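Keeping the colour in old benchtops
Heledd Price on matching grey when the original pigment is gone 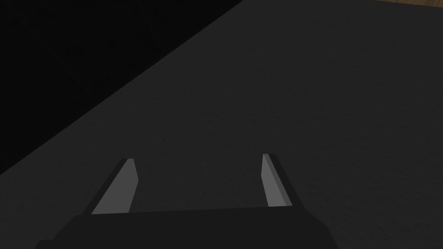

Price has run the finishing shop at Grikstead for seven years, and most of her work is colour matching on poured floors and benches. Dark greys take the longest. "People think grey is the safe choice," she said. "Two dark greys that agree under the shop lights can part ways at a north window."

Her method starts with a cleaned test patch, left overnight. She then mixes three trial batches, each with a little more black than the last, and reads them at midday and again after 4 p.m. Wet samples are ignored. "The colour drops back as it cures. I don't judge anything before the third day."

The harder problem is sheen. On the Vetura job, finished in April, the pigment was right on the first attempt but the sealer was too glossy, and the repair showed from the doorway. Noel Enriquez, who did the sanding, took it back and recoated with a matte product – four thin coats, with a light rub between each.

Price keeps a dried chip from every batch, labelled on the back with the mix by weight. She doesn't use photographs for matching. "A screen has its own idea of grey. Send me a chip, or a bit of the floor from under the fridge."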